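Ticket 446 – Grasp planner picks wrong slot after perception update
Component: perception / grasp planning
Reported by: Annapurna Unnithan
Opened: 13 November 2025
Priority: high
Status: open, workaround in place

Summary

Since the move to the new Mellis perception build, the planner (Pitar) sends the gripper to a slot next to the one asked for. It happens on the pick task with the slotted organiser. The arm does not report a fault. It reaches the wrong slot, closes, and the task manager marks the pick as done.

Steps to reproduce

Start the stack with the default Drevska launch file.
Load the organiser task and wait for the pose estimate to settle.
Ask for any slot in the front row.
Watch the target marker in the viewer. It is drawn on the right slot for a moment and then jumps one slot back.

Expected: marker stays on the slot requested.
What happens: marker jumps, planner replans to the new place, gripper follows.

Log extract

pitar: goal received, slot front_left
mellis: organiser pose updated, confidence high
pitar: plan found, 16 waypoints
mellis: organiser pose updated, confidence high
pitar: goal moved beyond tolerance, replanning
pitar: plan found, 16 waypoints
task: pick complete

There is no warning between the two pose updates. Both are marked high confidence, so the planner has no reason to doubt the second one.

Comment 1 – Annapurna Unnithan

First thought was the hand-eye calibration, because that was redone in May and has been blamed for most things ever since. I ran the check routine against the printed target and the error is well inside the limit. I also put the old calibration file back for one session and got the same jump. Calibration is ruled out as far as I am concerned.

Second thought was timing. The camera node and the arm controller now run on separate machines, and if the clocks drift the pose gets paired with the wrong joint state. I logged the offset for a full session. It stays flat. I have left the logging on in case it turns up later, but please don't spend time on it for now.

Comment 2 – Rodrigues

Can you say whether it jumps with the arm parked, or only when the arm is moving? We had something like it on the tray task, where the estimate was fine until the gripper came into view.

Comment 3 – Annapurna Unnithan

Only when it is moving in. With the arm parked I left the estimator running for 1,000 updates and the pose did not shift by more than the normal noise. As soon as the forearm comes over the front of the organiser the pose moves by one row spacing and stays there until the arm is withdrawn.

So it is occlusion, or the way we handle it. I went through the Mellis change notes. The old build kept the last good pose when part of the object was hidden. The new one carries on fitting with whatever edges it can still see. The rows of the organiser are all alike, so if the front edge is hidden the fit slides back one row and still scores well.

Comment 4 – Rodrigues

That fits. The score is worked out on visible edges only, so a shifted match on the rows that are left will look as good as the right one. Is the self-filter on? The arm ought to be masked out before the edges are taken, and then at least the gripper outline would not be counted as part of the organiser.

Comment 5 – Annapurna Unnithan

It is on, but the mask is built from the robot model and the model only has the bare links in it. I turned on the mask overlay and the links are covered properly. The wrist is not. Anything fitted over the link sticks out past the mask and comes through as object edges. I tried padding the mask at the wrist link. With more padding the false edges go, but the mask then eats the front row completely when the gripper is low, and the pose slides for the other reason.

I think we need both changes:

(a) a proper wrist shape in the self-filter model, including the covering and the cable, in place of blanket padding
(b) a freeze on the organiser pose once the gripper is inside the approach distance, as the old build did

Comment 6 – Rodrigues

Agree on (b) first, it is a small change. I would put it in Pitar and leave Mellis alone, as the planner knows where it is in the approach and the estimator does not. Add a parameter for the distance and leave it off by default so the tray task is not touched.

For (a) I can add the extra shape to the model, but I need measurements of the wrist with everything fitted. A simple cylinder will do for the covering. The cable can be a second, thinner one.

Comment 7 – Annapurna Unnithan

Freeze is in on the test branch. Parameter is freeze_goal_on_approach, and freeze_distance goes with it. I ran 4 front-row picks with it on and the marker stayed put in all of them. That is too few to close the ticket on, but enough to use as a workaround. The back row still needs doing.

One thing to note for whoever tests this next – if the organiser is knocked after the freeze, the planner will not see it and will carry on to the old place. Keep a hand near the stop button until we have a contact check.

Comment 8 – Annapurna Unnithan

The regression case for the wrist mask should start from the front-corner approach, as the mask and the row fit go wrong together there. The setup to copy is the gripper just over the front-right corner of the cardboard organiser, close to the front note pack, with the black covering on behind the gripper and the thin cable hanging down beside the forearm. Leave the other packs standing in their slots as well, as the fit behaves differently with the organiser empty. Rodrigues, please take the shapes for (a) from this arrangement and attach the new model file to the ticket. I will rerun the overlay once it is merged.

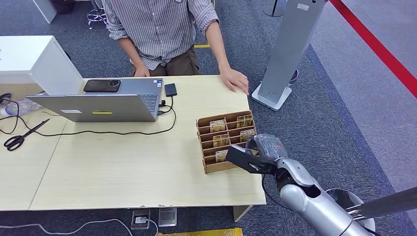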